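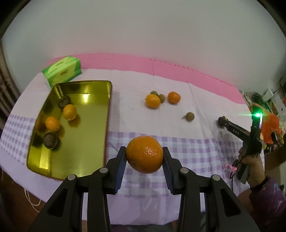 Fruit sorting task: a mandarin held in one hand gripper, with the gold tray to the left and the second gripper to the right.

Warska household handling project
Progress report for August
Prepared for Amini by Khadija Benmoussa

Work this period

We recorded 773 demonstrations of the fruit task, which brings the project total to 2,115. In each one a demonstrator works with a gripper in each hand and moves fruit between the table and a tray. The arms at Jukero will be trained on the recordings from both grippers.

Mandarins and small brown fruits are mixed on purpose. The mandarins are easy to grip and show up well against the cloth. The brown ones are harder, and demonstrators tend to slow down on them. We have asked them to keep to their normal pace and to repeat a grasp if it slips – the second attempt is useful to us and should stay in the recording.

Problems

The shiny tray gives reflections of the fruit, and an early model reached for a reflection in 2 of 30 trials on the arm. We will keep the tray and add a matt one for comparison.

Some early recordings started before both grippers were in position. These have been trimmed. Trerkorus has changed the start signal so that recording waits for both hands.

Spending

Within budget. The money set aside for spare finger pads has not been touched and we would like to move it to demonstrator hours, if Amini agrees.

Next period

Record the same task with a plain tablecloth and with the tray on the right. Repeat the trials at Jukero with the larger set. Begin writing the instructions for new demonstrators, which are still only in note form.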